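# Brindier Handling Project – progress report to the Prokunau Fund

Reporting period: February to Sun 31 March
Prepared by: Lai-ching Sin, project lead
Grant strand: Safe handling of soft goods, Valtalville site

## Summary

Work on the sorting cell continued in this period, but was interrupted by a fault in the arm's grip release. The fault caused one unplanned movement of the arm while a member of staff was close to the table. No injury resulted. The cell was taken out of use for 12 working days and has since returned to service at reduced speed. We consider the matter serious enough to report in full.

## The fault

During a routine sorting run the gripper failed to open over the bin. The control software recorded the block as released and began the return move with the block still held. Pak-hei Kao, who was supervising the run, reached towards the bin to clear what he took to be a jam. The arm then repeated the release step without warning and came down towards the rim. He withdrew his hand and pressed the emergency stop, which worked as intended.

Our inquiry found two causes. The position sensor in the gripper had worked loose and was giving a false "open" reading. The retry routine, added in February to save time between runs, did not check whether the guard gate was closed before moving. The second cause is ours alone. The routine had been tested for accuracy, and its effect on safe access to the table had not been reviewed.

## Action taken

- The sensor mount has been replaced with a bolted type supplied by Choi, and is checked at the start of each day.
- The retry routine has been removed. A failed release now stops the arm until an operator resets it.
- Opening the gate cuts power to the arm in all modes.
- Arm speed is held at 65 per cent of the former setting until the review is closed.

All staff with access to the cell have been briefed again, and the written procedure now forbids reaching over the table while the arm is powered.

## Effect on targets

The grant plan called for 3,000 recorded picks by the end of the period. That figure will not be met – we expect to reach it in the first half of the next quarter. The cost of the new mount and the outside inspection came to around £3,000 and has been met from the contingency line. No further funds are requested.

The inspector's written report is still awaited and will be forwarded on receipt. We ask the Fund to agree that full speed should not be restored before then. 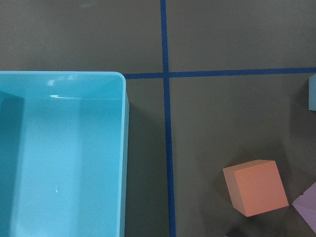
*Photograph: Brindier Handling Project, Valtalville. Wrist camera view of the bin and foam blocks on the taped work surface.*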